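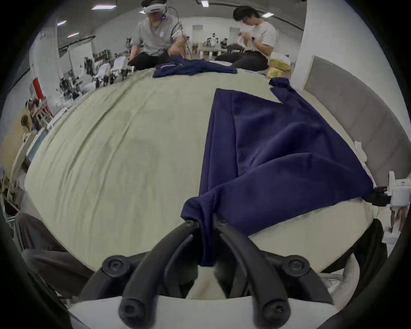

*Fig. 1. Navy garment on the green sheet, one corner gathered.*

**July, 09:40. Shared workspace, version control and permissions**

Migration of the Irkcombe folders to Primport was resumed this morning. The source share holds 614 documents. The new workspace shows 584 after the second import. The missing files are all in the Dimitriou partner folder, which had been set to read-only for the import account. Rafail Koutsoukos has corrected the permission and will run the import again after lunch.

Check-out locks were tested by Evdokia Economou and Jae-hoon Oh, working on the same protocol from two sites. The second user received the lock notice and could open a read-only copy. When the lock was released, the new version was listed under the correct name. The comment field had been left blank, and the system accepted this. Our procedure requires a comment, so the field should be made mandatory.

External access: the Clusedcombe account can view the partner folder and nothing above it. Notification messages went to all members of the group, including three who had turned them off. Reported to Femke De Haan.

**14:15.** Import repeated. Count now 614. Version history is present for the files opened so far; older drafts from the Dimitriou folder carry the import time in place of the original date. Original dates to be kept in a separate list until this is settled.

Open items:

- Comment field to mandatory (Koutsoukos)
- Notification settings (De Haan)
- Old share to remain read-only; Manolis Nikolaidis to approve its closure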